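Roltcombe Table Chores: a simulated household set for two-armed robots

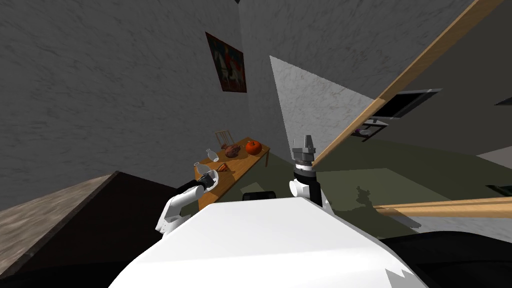
Simulated view from the robot's own side of the table: one glass bottle in the left gripper, a second still standing among the other things.

Can a machine tidy up after lunch yet? We get asked this a lot, mostly by relatives, and our answer is "a bit, on a good day, if the table is kind." Roltcombe is our attempt to give a longer answer, and we're very happy you found your way to it!

What's inside

The set holds 274 recorded episodes of a simulated robot doing small jobs at a table: picking up a bottle, moving a teapot, making room for something else. The rooms are meant to look lived in, so you'll meet food, a pumpkin, pictures on the wall and plenty of furniture that has nothing to do with the job (this is on purpose, and it trips up more models than you'd think). Each episode comes with camera frames, joint positions for both arms, gripper states and a short written instruction in everyday English.

Folders

episodes/ recorded runs, one folder each
rooms/ scene files for the Stosix simulator
splits/ train and test lists
notes/ our remarks on odd runs, worth a read

Things to know before you train

Clear glass is hard. The tabletop shows right through it, and the depth values around a bottle's neck are not to be trusted. Sławomir Górecki reran the glass episodes in October with finer depth settings, and they are better now, though still the weakest part of the set.

The view can be steeply tilted. Please don't straighten the frames unless you also correct the camera poses.

Success labels were given by hand. Where 2 of us disagreed, the run is marked "unclear" and left out of the test list.

What it can't tell you

Nothing here was recorded in a real kitchen. A model that does well on Roltcombe has shown it can handle our tables and our physics, and we would love to hear how it does on yours.

Contact

Balthasar Hofstetter looks after the files and answers mail about missing or broken episodes. Last updated December 8, 2022.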